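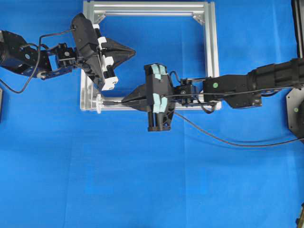 The slow way to Kovuvton

I'd been told the night ferry to Kovuvton was a bit of a relic, and I suppose that's why I booked it. You can fly there in under an hour these days, but I had a week off in February and no particular wish to arrive anywhere quickly.

It leaves at 9.40pm from the far end of the harbour, past the fish sheds, and the ticket office is a hatch with a bell you have to ring twice. I paid 60 for a berth in a four-bunk cabin and another 50 to have it to myself, which was the best money I spent all week. The blanket was scratchy and the tap ran brown for a second or two, but there was a porthole and a little shelf for my book, and I was as happy as anything!

Supper is served until eleven. Go early, before the lorry drivers finish off the dumplings. I had two bowls, then a slice of plum cake so heavy I took half of it back to the cabin wrapped in a napkin (it did for breakfast, too).

I slept badly, woke at five and went up on deck in my coat and pyjamas. It was bitterly cold. The islands come up one at a time on the left-hand side, just dark lumps to start with, then a light or two, then somebody's kitchen window close enough that you feel rude for looking.

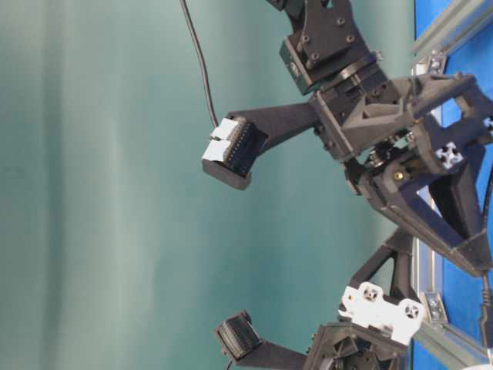

Up the hill at Zakura

Most people get off at Kovuvton and stay there. I'd say give it a morning, buy some smoked cheese at the market and catch the noon bus to Zakura, the village at the top of the island. The bus is small and the bends are not. Sit on the right if you like a view and on the left if you'd like to keep your cheese down.

A painted board where the bus stops gives the population as 305, though in winter it feels like far fewer. There's a church, a bakery that opens when it opens, and a guesthouse called the Liu, where I had a room over the kitchen and went to bed smelling of fried onions. Ask for the lentil soup. I'm still trying to make it at home and it still isn't right, so if anyone knows what goes in besides the cumin, please write in.

From the guesthouse there's a path to the old lookout, and the last stretch is a stone stairway with 1,466 steps. It says so on a plaque at the bottom, and I rather wish it didn't.

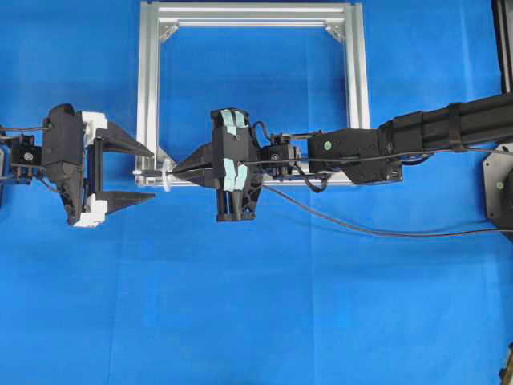 I stopped a lot. I ate the cheese, and took my jumper off and put it back on again, and was overtaken by a woman with a shopping trolley. At the top you get wind, goats and the whole of the Zurkine strait, with the ferry going back the other way looking like something you'd float in the bath.

Coming down was worse on the knees. Take a stick if you've got one, or borrow one from the basket in the guesthouse porch, and leave yourself plenty of time, as the last bus down to the port goes at 4.15pm and the driver doesn't wait.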